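Lace covers on an upright piano: leave them on or take them off?
Home & Furniture > Care and cleaning
3 replies, 64 views

flondholm_attic
I have taken over my aunt's front room and most of what is in it. Along one wall is a long dark upright that has been kept under cloth for years. One piece hangs down the front and a separate runner lies over the ledge. Both have scalloped lace edges. There is a row of pictures and books standing on top.

I want to wash the covers, but I don't know if they should go back on afterward. Does cloth hurt the finish? And is it bad to keep that much stuff on top?

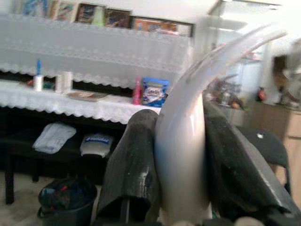 Flondholm, November

The runner is the whiter of the two. The front piece looks more gray to me and I can't tell if that is dirt or the color it was made in. I don't know what the fabric is. No labels on either one.

Witside
Cloth is fine on most finishes. What does the damage is anything rubbery or plastic underneath, so check for a non-slip pad and throw it out if there is one. Take the covers off a few times a year and dust the wood with a dry soft cloth. If one part has been covered and a strip next to it hasn't, the two may have faded differently, and that won't even out quickly.

For washing: cool water in the bathtub, a little mild soap, soak for an hour, press the water out, don't wring. Dry flat on a towel and pull the scallops into shape while damp. Try a corner first. If the gray doesn't lift after two soaks, I would assume it is the color.

Pictures and books on top are OK as long as nothing buzzes when you play. Stick felt under the frames.

Liepiņa
I'd leave them off. Mine was covered for years and looks much better bare.

paltstead_keys
Agree with Witside on the washing. I would add that you should lift the runner off before opening the lid over the keys, or the lace can catch in the hinge. No vases or plants up there either.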